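Search the Boltia list archive
Search
3 comments

Subject: Re: [boltia-users] How many demonstrations before the policy stops guessing?

Dear all,

I promised in February to write to the list when our simulated collection has become large enough to say something about it. It is now 76 accepted episodes for one single task, picking up the brown stick from the stone counter. This is not a large number, I know. But I have watched every one of them from beginning to end, and I would like to share what I learned before we start the second task.

For those who are new: we work in the Plultach room, with the teal walls and the wooden floor, and we drive the two-armed robot through Rallbridge, the same version which Vermeulen uses for their kitchen tasks. The operator sees the head view and both wrist views. The stick is always placed near the front of the counter, and the other small objects stay on the top while we record. I did not remove them, although the operators asked me two times to do so. A policy that was trained on an empty counter will be confused by the first marker it meets. 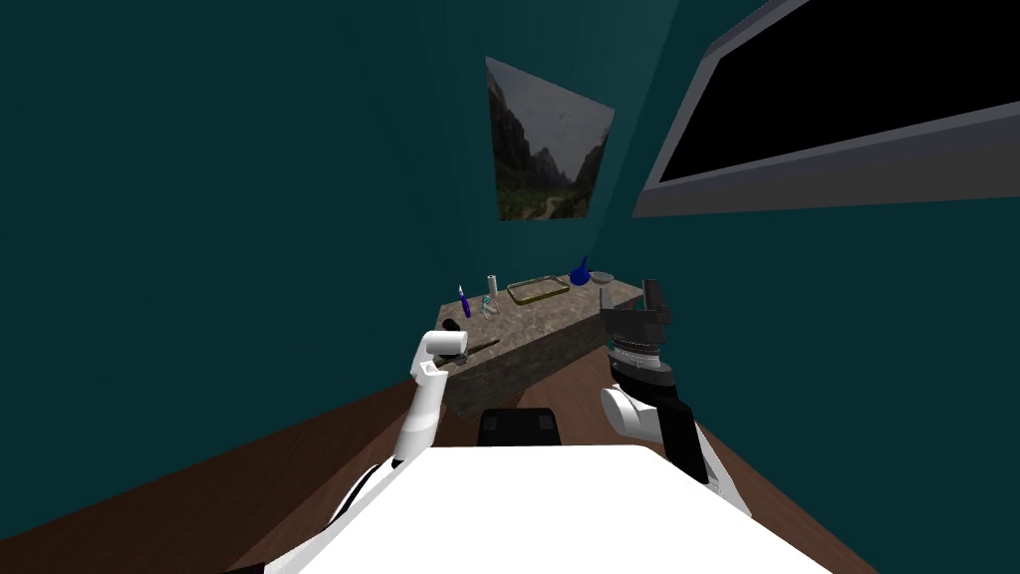

A list member wrote on Sep 1, 2024:

> I have read the plan and I am not convinced by it. You spend your
> operator hours on one object in one room. With a simulator you could
> generate thousands of grasps by script, change the light and the
> textures in each of them, and have the data by tomorrow morning. Why
> do you need a person with a controller for this? The person is slow,
> gets tired, and brings habits into the data that you must clean out
> later.
>
> Also please say what you do with failed attempts. On this list we
> hear always about the accepted ones.

Thank you for this message. I have thought about it for some days, and I agree with half of it.

It is true that people bring habits. Our first operator always lifted the arm very high before coming down over the counter, as if there was a wall to pass. The policy copied this faithfully. It is also true that a script is faster. We tried the script first, and the grasps looked correct, but every approach was a straight line at constant speed. When the trained policy arrived a little beside the stick, it did not know how to correct itself. It closed the fingers on air, opened them, and closed them again at the same place. A person who arrives beside the stick makes a small movement to the side and tries once more. These small movements are what I want to have in the data, and I have not found a good way to write them in a script.

About the habits, we now change the operator after every 5 episodes. It costs some minutes each time for the new person to get comfortable, and I throw away the first attempt of each turn. The high lifting became much less visible after we started this.

We also vary the start pose of both arms. At the beginning I let only the working arm change, and the other one was parked in the same place for every recording. This was my mistake. The policy learned to look at the parked arm as a kind of landmark, and when I moved it, the success rate fell badly. So please vary also the things that do nothing in your task.
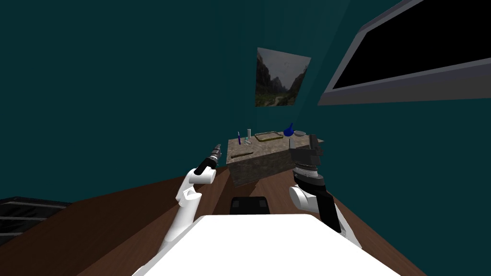

How long should one episode be? We stop the recording when the stick has been held above the counter for 3 seconds, and we discard everything that runs longer than one minute.

The minute is a little arbitrary. I chose it after looking at the long recordings, where the operator was mostly waiting or thinking. Waiting is poison for our kind of learning, at least with the short history that our model sees. If many examples contain a standing arm, the model learns that standing is a good thing to do. Before export I cut the idle time at the start of each file. I do not cut pauses in the middle, because some of them are real hesitation just before the fingers close and I am not sure yet if they help or harm. If somebody has measured this, please write to me.

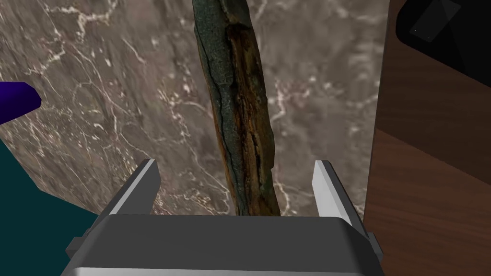

The wrist view is where I changed my opinion the most. In the first export I left it out to save disk space, and I believed the head view was sufficient for such a simple object. It was not. From the head, the stick is a thin brown line, and a small error in the angle can not be seen. From the wrist, it runs up between the open fingers with its dark bark on the left and the brown wood on the right, and the operator can judge quite well if the gap is centered on it. The two different sides are useful also for the model, I think, for the direction of turning can be read from them. I would not choose a stick of one plain color for a first task. The veins in the marble worried me, being thin and bright lines under a thin object, but so far I could not connect any failure to them.

Now to the question about failed attempts. We keep them all, in a separate folder, with a short label written by the operator directly after the attempt. There are 3 labels: missed, slipped, and pushed away. I wanted a longer list at first, but the operators used the extra labels in different ways and I could not trust them.

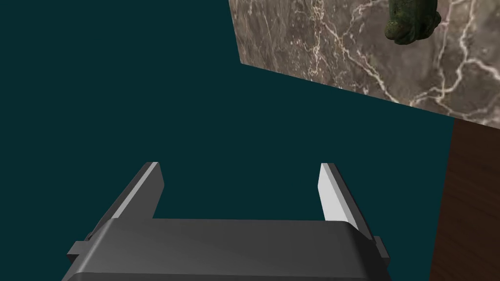 We do not train on the failed ones at present. I use them to decide which starting poses need more examples. If "missed" appears often for one pose, I ask the next operator to begin there. It is simple, and it directed our time better than my feeling did. "Pushed away" is the label I understand the least. I suspect that the contact settings in our copy of the room are too slippery for light objects, and I would be glad if the people from Vermeulen could tell me which friction value they use on the counter.

Two practical remarks for those who will use Rallbridge for the same work. Please write the random seed of the room into the file name, not only into the log. I lost one log and with it the possibility to repeat a whole batch. And please check that the wrist streams and the head stream have the same time stamp at the first frame. Ours were shifted until the last update, and the policy closed the fingers too late for a reason I was searching in the wrong place for a week.

The export script needs some cleaning, but I can send it to anybody who asks. The second task will be the small gray bowl, with the same room and the same operators. I will write again when there is something to report, and I would welcome suggestions about how to label a bowl that was lifted but tilted.

With kind regards,
the Plultach room maintainer

0 shares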